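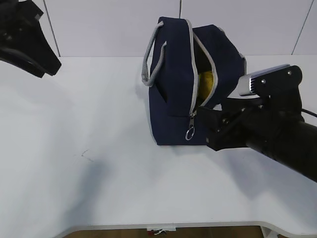 Oana Rusu wants to remake Grikside, and I couldn't be happier! The 1,982 original ticket buyers (yes, that few) have guarded it like a family secret, but a heist movie this funny deserves a second life.

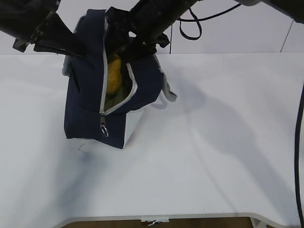

Rusu's smartest move is casting Cornel Cârstea as Pană, the thief who never runs. Her script keeps the loot small and ordinary too – picture a navy bag with its zipper open and something yellow showing inside – and lets his face do the rest. Shooting starts in September.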